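Jeltthorpe patch 80 goes live, Tinker class reworked again

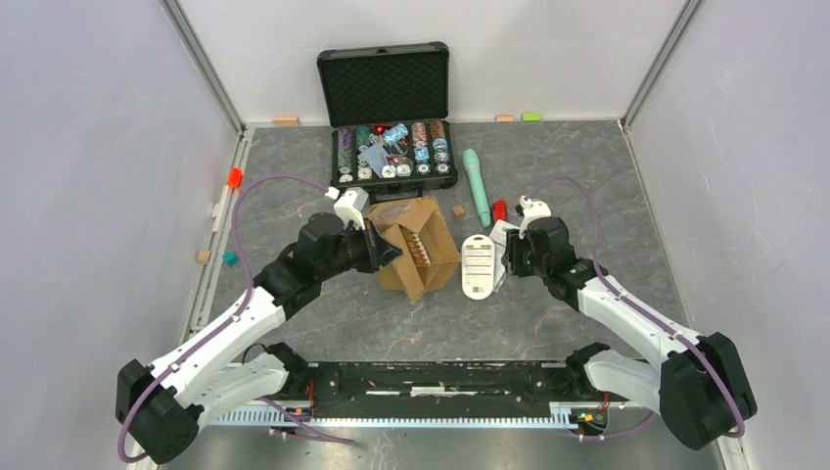
Servers for Jeltthorpe came back up a little after 4 a.m. with patch 80, and the big change is the one everybody was guessing at. Tinker is no longer a starter vocation. New characters pick from the other six and unlock Tinker at the guild hall in Lukville, after the ferry quest.

Existing Tinkers keep their levels. They lose the second gadget slot until they redo the guild trial, and that part isn't going over well on the forums.

Short version of the notes:

Tinker unlock moved to Lukville, level 20 and up
Spring Trap damage down, cooldown down too
Oil Flask now stacks with Burn (finally)
Guild trial can be repeated, no gold fee the second time
Respec scroll in the mail for every Tinker made before August
Max health on the final form raised from 1031, new number not listed in the notes

Lead class designer Jianhua Xu posted a long thread on the official board overnight. Xu says the class was too much for people on their first night with the game. "You had nine buttons before you had a hat," she wrote. "We watched new players put the wrench away and punch things."

She also said the old gadget slot was a bug that got left in because people liked it. Players are not thrilled to hear that one. The thread was at 572 replies when we checked, most of them about the slot, a good few about the hat.

Ukow, the bog dungeon, gets a new boss. It's called the Reed Widow and it drops the Crank Bow, the first ranged weapon a Tinker can equip without the Marksman sub-class. Drop rate not published. Two guilds had cleared it by mid morning, and neither got the bow. One got three pairs of the same boots.

Strategy for now seems to be keep two healers back on the plank bridge and dont stand in the green water when she sings. Poison resist food helps. Traps don't trigger on her during the second phase, and Xu confirmed that is on purpose.

Edgardo Evangelista, who runs the Hughes server's oldest Tinker guild, has already put up a build for returning players. He drops Spring Trap entirely and goes Oil Flask, Burn, Quick Hands, with every spare point in Agility. Says the trial takes him twelve minutes if the gate guard doesn't bug out. It bugged out on us twice. Log out at the well, log back in, he'll be standing in the right place.

Evangelista isn't happy about losing the slot, but thinks the class is better off overall. "Oil and Burn together is what I asked for since launch," he told us in chat. "I'd trade a slot for that. I wouldn't trade it for the boots."

Known problems so far:

Respec scroll shows up blank if your mailbox is full. Clear it before you log in or the scroll goes to the lost items clerk.
Crafting bench in Lukville plays the wrong sound.
Tinker pets named before the patch may show up as "Pet."
Players on the Hughes server are seeing long queues, a restart is planned for 9 p.m. server time.

Story stuff, light spoilers. The guild hall has a new set of letters on the upper floor that move the timeline up to the year 2034 of the Second Reckoning, same year as the flood in the opening movie. Lore channels are already arguing over who wrote them. The handwriting matches the ferryman's sign, make of that what you will.

No word on the Marksman changes that were teased with this patch. Xu only said they're "in the next one or the one after." Console verison gets all of the above at the same time as PC, no separate download.

We'll update the post when the restart is done and if anybody turns up a Crank Bow.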